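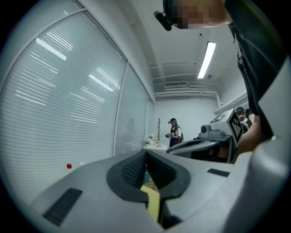

Figure 6. Two handheld grippers, the farther one with a black and white marker block on top.

4. Long gaps between albums: what the songwriters told us

4.1 The quiet years are rarely quiet

We began this part of the study with what seemed a simple enough question, which was why so many folk and roots songwriters let several years go by between full-length records, and what they are doing with themselves in the meantime. The trade papers tend to treat the gap as a kind of absence. A singer "returns", or "breaks a silence", or is "back at last", as though she had been kept in a cupboard. Our 47 interviews give a much busier picture, and I hope readers will forgive me if I linger over some of it, as the people we spoke with were generous with their time and a good deal of what they said does not squeeze neatly into a table.

Nearly everyone we talked to had gone on playing through the gap. They had played in church halls and kitchens and the back rooms of bookshops, they had sung harmony on friends' records, and a good many had taught. Several had written for theatre or for dance, where the songs were heard for a two-week run and then put away in a drawer. Very little of this work shows up in the places where a listener (or, for that matter, a granting body) would think to look, and so the catalogue says one thing and the calendar on the fridge says quite another.

The settlement of Hovden came up again and again. It is a town of 4,000 people with one real stage, the Cirkus, a former roller rink with a sprung floor and famously chilly dressing rooms. Songwriters who have played there speak of it with an affection that surprised us at first. The audience is small but it comes back, and people will ask after a verse that was sung the year before and has since been dropped. One guitarist told us she had changed a bridge back to its first version after being scolded for it in the lobby – quite rightly, she thought.

4.2 Trying songs out in company

The second thing we heard about, at length and with great warmth, was the habit of testing unfinished songs on other writers. Practice varied a lot. Some had a standing evening with two or three neighbours. Others mailed rough recordings back and forth and waited, sometimes for months, for an opinion. The most organized version we came across was the Zandlow circle, which meets through the winter and has a house rule that nobody may apologize before playing. Members described it as hard for the first few visits and then something they would not give up.

Ghazal Farahani, who joined the circle the winter after her second record, spoke to us for the better part of an afternoon. She had arrived with what she believed was a nearly finished album, and over that winter most of it fell away. "I had ten songs about leaving and I'd only left once," she told us, laughing. "They were too kind to say so, but I could hear it when they went quiet. So I took the one that was true and started from there." The record she eventually made has a sparer sound than her earlier ones, with piano where there had been layered guitars, and she puts this down to the circle's piano being the only instrument in the room that stayed in tune through the cold weather.

I would not want to lean on this too heavily. Farahani is an unusually articulate witness to her own work, and other members of the same circle remembered that winter differently. Two of them felt the songs had been fine all along. What the accounts share is a sense that the gap was when the listening got done, and that a record made a year sooner would have been a different record, whatever one thinks of its merits.

4.3 The producer's part

When the songs were ready, or ready enough, the choice of a producer was often the point at which the gap began to close. We had expected money to dominate this part of the conversation, and it was certainly present. Studio time is dear, and travel to it dearer still for anyone living far from a large city. But the word that came up far more often was trust, and it came up most among writers who had already made one record they were unhappy with.

The sessions at Nouri, a converted creamery with living quarters upstairs, make a useful case. Artists there typically record with the whole band in one room and very few overdubs, so that a singer who wants to fix a line has to ask everyone to play the song again. Some found this freeing. Others found it close to unbearable, and one told us she had spent her lunch breaks walking up and down the lane until the feeling passed. Both sorts said they would go back. The arrangements that came out of these sessions leaned toward brushed drums and upright bass, and reviewers reached readily for the word "jazz", to the mild bewilderment of several players who had grown up on fiddle tunes.

4.4 Some cautions

A few limits ought to be set out before we move to the survey results in Section 5. Our participants had all released a further album in the end, so we have little to say about writers for whom the gap never closed, and theirs may be the more important story. The interviews were also retrospective. A person looking back on a hard stretch from the far side of a well-received record will tend to find a shape in it, and we noticed this most in the longer conversations, where an early account of muddle and worry would soften into something more like a plan by the second pot of tea.

We asked each participant to read over our notes, and many sent corrections, chiefly to the order of events. Where a correction conflicted with a dated set list or a session log, we have kept both versions in the working file and have followed the document in the text. Quoted remarks appear as the speakers approved them.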